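Filed under: Workplace Guides > Hand Grippers > Section 3
198 shares | 3 comments

3. Picking small accessories with the hand gripper

I used to sort returns for Lison with my fingers, eight hours a day, and I wrote this section for people coming over from the same job. The work is still yours – you're just doing it through two jaws now, and every pick you make goes to Zenar, the system that will run the fixed arms at Gekville. So go slow at first!

3.1 Set the open box on a flat surface with the lid out of the way.

3.2 Spread the pieces out enough that you can tell a bracelet from the one next to it. Watches, beads and sunglasses can all share a box.

3.3 Bring both jaws up to the near side of the box and stop. Check that the pads line up before you reach in.
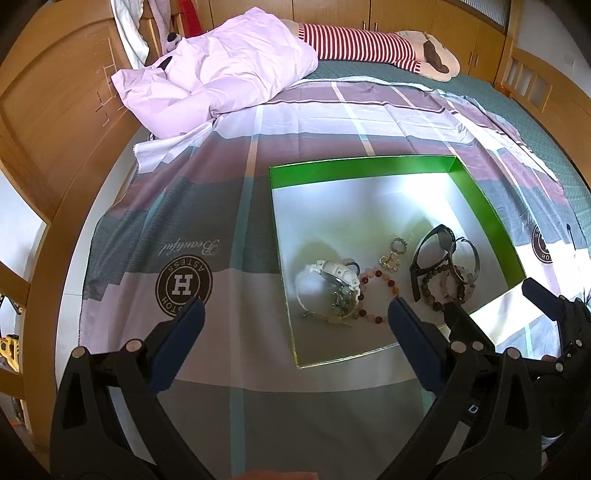
Niloufar Tabrizi wrote in to say that step 3.3 is where her shift lost the most time, and that she'd like it in bigger type. She also asked what happens to the sorters once the arms are up. Fair question. At Salinas, the sorters moved to checking what the arms set aside, and the pay grade stayed the same. The wrist complaints dropped off, but people do miss talking across the table (I sure do).

3.4 Close on one piece at a time. For beads, take the string from the side and squeeze lightly.

3.5 Lift straight up, hold for a count of 3, and set the piece down outside the box.

CAUTION: Keep your fingertips out from between the jaws while they're closing.

Note: Shiny linings throw glare, and glare is hard on the picks. Turn the box or move the lamp until the bright patch is off the piece you're after.
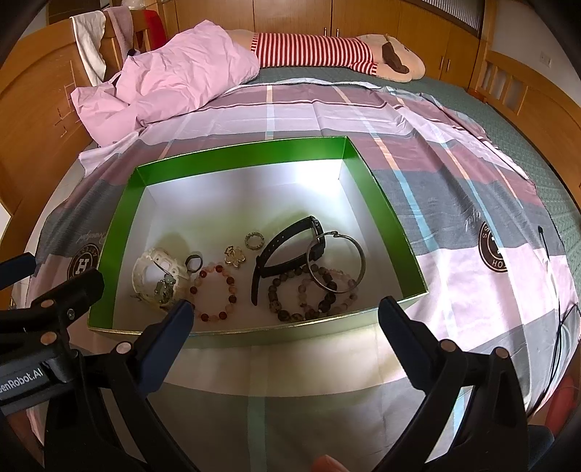

3.6 If you drop something, leave it, open the jaws all the way and start that pick over. Dropped picks still count toward your total. My own total stood at 2,744 last Wednesday, and the target is 3,000 per person – after that you can move over to checking.

3.7 Log your count before you put the gripper down.

Note: Tangled chains go to the hand table. Don't fight them with the jaws, I've tried.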